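Can a machine clear the table yet? Dovora team says some days, yes

Reading time: 5 minutes
Print this article | E-mail this article

If you have ever stood in the kitchen on a Sunday night, looking at the dishes and the crumbs and the chair somebody has left sticking out for everyone else to trip over, and wished for a pair of mechanical hands to take it all away, then Emiko Nishimura would like you to know that she is working on it, and that she would also like you to be patient.

Nishimura leads the household chores project at Rorard, a small robotics outfit that has its office above the bakery in Dovora, and for most of the past year her team has been putting a robot arm through its paces in simulated rooms. There are dining rooms, laundries, spare bedrooms and a little corner shop with shelves to fill, all of them built on a computer, where a dropped plate costs nothing and the floor never needs mopping afterwards. The robot is asked to do the sorts of jobs most of us learned before we were ten: pick up the remote, push in the chair, put the fruit back in the bowl, wipe down the table.
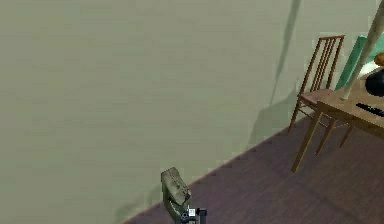
The team's latest round of trials took in 728 attempts at ordinary chores, spread across dining room and shop-floor jobs, and Nishimura was happy to go through the results with us over a pot of tea and a very good cheese scone from downstairs. The robot finished 400 of them without help. She is pleased with that number, and she is also the first to say that you would not keep on a kitchen hand who managed it.

"People see a robot do one lovely thing in a video and they think, right, where do I buy it," she said. "And I understand that, I really do, because I'd buy it too! But picking up a cup that is standing by itself in the middle of a bench is a very different job from picking up a cup that somebody has shoved in behind the toaster with a tea towel over it. My mother's kitchen is all cups behind toasters."

The easy wins, she told us, are jobs where the thing to be moved has a sensible shape and a bit of room on every side. Boxes going onto a shop shelf are close to ideal. Blocks and tins are much the same. Chairs are harder than you might expect, with all those slats and thin legs, and flat things lying on a table, like a remote or a phone, are harder again, as the fingers have very little to get hold of and tend to scrape along the top. Cloth of any sort remains a misery, and the team has put fitted sheets to one side until the new year.

What surprised her more than anything, though, was how much of the trouble came before the robot had touched a single object. A good part of every chore is simply knowing where you are in the room, and a person does that without a thought. We know that a shadow on the wall is a shadow and that the corner is where the room stops. A machine working from its cameras has to sort that out afresh, and a plain painted wall gives it precious little to go on. In the early trials the arm would sometimes reach toward a patch of shade as though it might be something worth picking up, or turn itself toward a corner and stay there, having lost the table altogether.
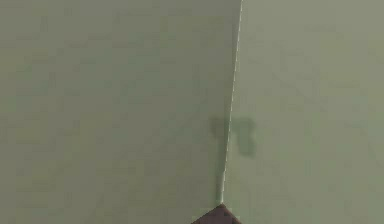 A corner in one of the simulated rooms, with a soft dark patch across the join. Plain walls give the cameras little to work with.

"I have a real soft spot for the corners now," Nishimura said, laughing. "We spent weeks on them. My husband asked me at dinner what I'd done that day and I said, well, I looked at a corner."

The fix has been a slow one. The software now keeps a running memory of where the furniture was when it last had a proper look, so that when the view goes blank it can work its way back. The team has also varied the lighting and the wall colours a good deal, on the grounds that homes are painted every colour going and the sun comes in wherever it pleases. There are now 3,176 versions of the practice rooms in the collection, some with only a lamp or a cushion changed between them, and Nishimura reckons she could draw a fair few of them with her eyes shut.

Whether any of this carries over to a real home is the question everybody asks, and she does not dodge it. Simulated floors are perfectly level. Simulated tables have no sticky rings on them, and there is never a dog underneath. Next on the list is a trial with real furniture at the Trerkivau community hall, where the team will set up 6 dining tables and let the arm have a go at clearing them, with a person standing by the stop button the whole time. It is due to begin in June, and locals with chipped plates they no longer want are warmly invited to drop them off.

Shopkeepers in town have been following along with interest too. Murakami Hardware, over the road from the bakery, has offered its back aisle for a shelf-stocking trial after closing time, and the staff there seem relaxed about the prospect of being replaced. The aisle in question holds paint tins, loose hinges and garden hose, and the feeling behind the counter is that the paint tins will go nicely and the hose will be a long evening for all concerned.

As for when the rest of us might hand over the washing up, Nishimura would not be drawn on a year, though we did try, and more than once. She thinks shops and storerooms will get useful help well before kitchens do, given that their shelves stay put and their boxes come in regular sizes. At home she expects the first machines to be good at one or two small jobs, and rather slow at those, with somebody in the next room listening out for a crash.

In the meantime she does her own dishes by hand, usually with the radio going, and says she quite likes it.

Residents who would like to watch the June trial can put their names down at the Trerkivau hall office or at the bakery counter. Entry is free and there will be tea.

Print this article | E-mail this article

Contact us | Copyright, all rights reserved | Back to top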